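Fernton's deposit return scheme to start in June

Shoppers in Fernton will soon get a little money back on their empties, after the long-promised deposit return scheme was given the go-ahead on Tuesday evening — and not before time, many in the town will say.

From June, anyone buying a drink in a plastic bottle at the Westska or Dandska shops will pay a small deposit at the till, and will get it back when the bottle is returned to either counter. Bottles should be empty, with the labels left on so that staff can read them, and it is perfectly fine to bring a whole week's worth along in one go. Caps can stay on too, which will please those of us who are forever losing them down the back of the sofa.

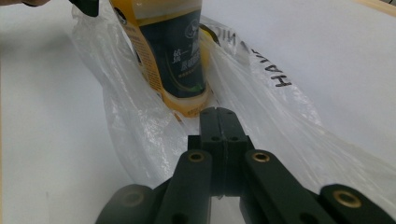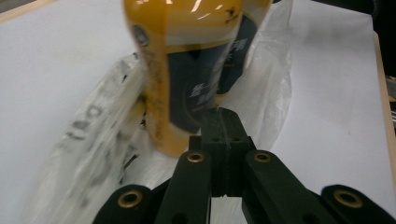

Yellow and dark blue drink packaging on a white tabletop.

A trial over the winter in the streets near Ho brought in 2,000 bottles, and 70 households have already asked to be kept up to date by post. The Westska counter will take returns until 2 in the afternoon, while Dandska hopes to stay open a bit later for people on their way home from work.

Glass is not included for now, so do please carry on using the bottle bank by the station. Leaflets explaining the scheme, in large print as well, can be picked up from both shops and from the library.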